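Three weeks with hops, and the peak that would not sit still

I have been promising a post about the hop work for ages, and now that the last batch of samples is through I can finally write it without crossing my fingers the whole time. If you came here for bread recipes, those are on the other page. This one is chemistry all the way down!

Hops are full of bitter acids. The two big families are the alpha acids (humulone, cohumulone, adhumulone) and the beta acids (lupulone and its cousins). Brewers care mostly about the alphas, which turn into the iso-alpha acids when you boil them, and those are what make a beer bitter. People also used dried hop cones in teas and pillows for a very long time, and that's the side that got me interested. My question was a small one. If you buy dried hops as an herb, from an herb seller and not a brewing supplier, how much of the alpha acid is still in there?

Alpha acids fall apart in storage. They don't like air, they don't like warmth, and they really don't like sitting in a clear jar on a sunny shelf, looking pretty.
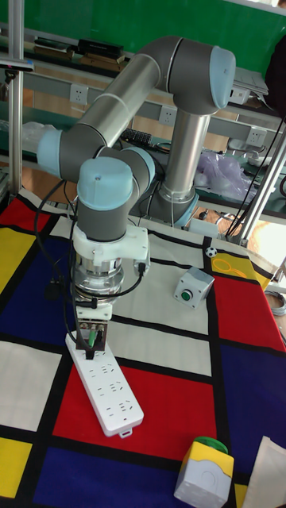

Page last changed: 6 May 2026

The method is plain old reversed-phase liquid chromatography with UV detection. C18 column, acidified methanol and water, detector at 314 nm. I started with an isocratic run, meaning the same solvent mix from beginning to end, and it was fine for about a day of happiness before I looked closely at the humulone and adhumulone peaks. They were leaning on each other like two people on a late bus. Cohumulone came out nicely on its own in front, and the lupulones took forever and came out wide and sad.

So I went to a gradient. That helped the lupulones enormously (sharp! on time!) but the adhumulone shoulder stayed exactly where it was. I tried a slower ramp, then a cooler column, then a bit more phosphoric acid. The acid was the thing. These compounds are weak acids themselves, and if the pH drifts up they start to ionize and the peaks get tails. I had been making my mobile phase in small bottles, a little differently each time, and the retention times were wandering from one bottle to the next. I made one big bottle, measured properly, filtered it once, and the whole chromatogram settled down. I can't tell you how pleased I was. I printed it out and put it on the fridge.

Aiguo Cao, who taught me most of what I know about columns, read my notes by email and asked one question: had I checked the extraction? I had not checked the extraction.

February, at the bench again

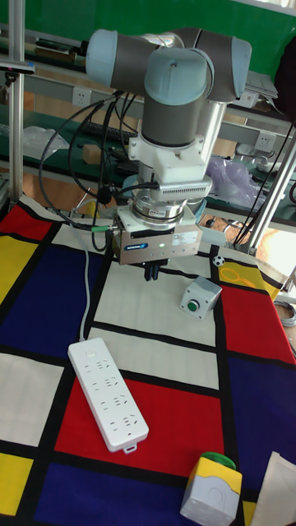
Bredonano, February

Extraction turned out to be where most of my error was living. I'd been grinding the cones in a coffee grinder until they looked like green dust, shaking them in methanol and calling it done. Two problems with that. The grinder gets warm, and the yellow lupulin powder (where nearly all of the good stuff is) sticks to the lid and the blades, so it never makes it into the tube. I was losing the part I wanted to measure and keeping the leafy bits.

Now I freeze the cones first, crush them cold in a mortar, and rinse the mortar with the extraction solvent so that whatever sticks goes into the tube with everything else. Then a half-hour shake in the dark, spin, filter, inject. I did a second and a third extraction on the same plant material to see what was left behind. The second had a little humulone in it. The third was flat baseline, beautiful, as boring as a parking lot.

With that sorted out I could start on real samples. I had hops from three places: Comus, Bravach and a bag of Savchuk cones that Zinash Negash mailed me wrapped in so much foil I thought she'd sent a sandwich. Each came as whole dried cones. I split every bag, ran part of it right away and put the rest in storage, half in sealed bags in the freezer and half in a loosely closed jar on a shelf.

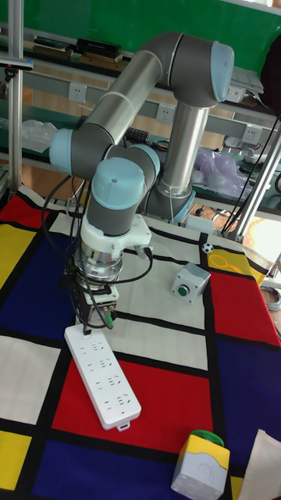 I ran a fresh calibration curve before every batch, and I'm so glad I did. The humulone standard loses strength even in the fridge, faster than I expected, and an old standard makes your samples look richer than they are. If you only take one habit from this post, make up your standards fresh, keep them cold and dark, and write the time on the vial.

By now I have 217 injections on this column. The back pressure has crept up a little and I change the guard cartridge more often than I used to (hop extracts are sticky, waxy things, full of resin). Precision has held up well all the same. When I inject the same extract over and over, the areas agree nicely, and the retention times barely move, so long as I don't get impatient and shorten the re-equilibration step. I did get impatient once. I threw out that whole evening.

As for the hops themselves, the freezer bags hardly changed. The jar samples went downhill in all three cases, with humulone dropping faster than the lupulones at first, and a crowd of small early peaks showing up where there had been nothing. I think those are oxidation products, but UV alone won't tell me which ones, and I don't want to guess in public. The jars also started to smell like old cheese. Any brewer will know that smell!
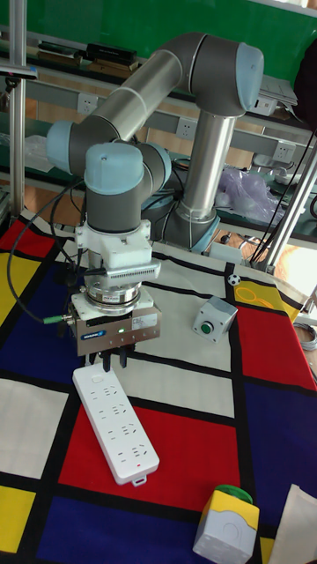
Gripper above the power strip, patterned cloth underneath.

A few of you asked about using the same setup for xanthohumol. Yes, it works, but you need a second wavelength. It absorbs strongly near 370 nm, so if you have a diode array detector you can pull it out of the very same run. It comes out ahead of the alpha acids on my gradient and has plenty of room to itself. I have it in the older data files too and I just never looked, so that's my next few evenings spoken for.

Still on the list: a proper recovery test with spiked samples, hop pellets next to whole cones, and a longer storage run with the jar kept in a dark cupboard, to separate the effect of light from the effect of air. Zinash has offered another bag. If you've got dried hops at home that you know the age of, write to me through the contact page and tell me how they've been kept. Small amounts are plenty.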